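Plono Garment Steamer: Set-up Guide
Section 2. Filling, heating and first use

Before you start
Stand the base on a level floor, clear of curtains and bedding. Check that the hose is pushed fully onto the outlet and that the collar has clicked. Keep the power cord behind the base where it won't be stepped on.

1. Lift the water tank straight up by its handle.
2. Unscrew the cap and fill to the MAX line with cold tap water. In hard water areas, use half demineralised water.
3. Refit the cap and lower the tank until it sits flush.
4. Fit the pole and turn the grey lock to the closed symbol.
5. Hang the steam head on its hook. Plug in and switch on at the wall.

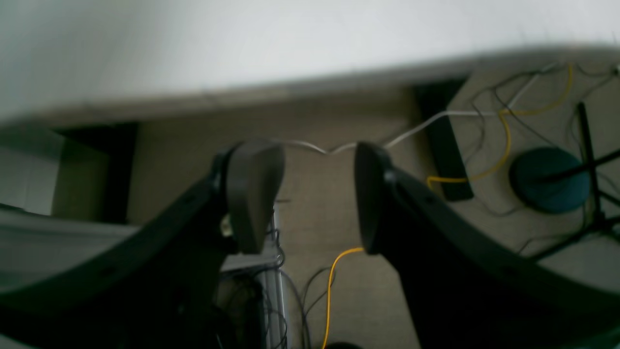

6. Set the dial to 2. The light flashes while the water heats and stays on when the steamer is ready.
7. Point the steam head away from you and hold the trigger for 20 seconds to clear any water from the hose.

CAUTION: Steam will burn. Never steam a garment while someone is wearing it, and keep children and pets out of the room.

Note: If the hose gurgles, lift it upright so the water drains back to the base. Don't let it sag below the outlet.

Steaming cotton and knits
8. Check the care label. Don't steam suede, waxed cotton or plastic trims.
9. Turn printed T-shirts inside out. Pull the hem gently with your free hand and work from the shoulders down.
10. Let each garment hang for a few minutes before you fold it or put it away. Folding a damp shirt sets new creases.

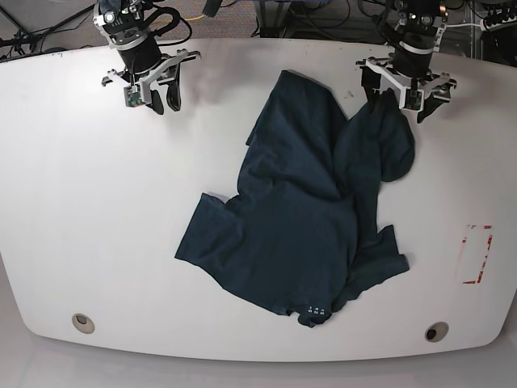
Can I add fragrance or fabric softener to the tank?
Use water only. Oils and softeners leave a film on the heating element and aren't covered by the warranty.

After use
11. Turn the dial to 0, switch off at the wall and unplug.
12. Leave the steamer to cool completely, then empty the tank and drain the base over a laundry tub.

Descale after every 80 tanks, or sooner if the steam weakens. See Section 5 for the vinegar method and for spare hose collars.

Guide revised October 20, 2021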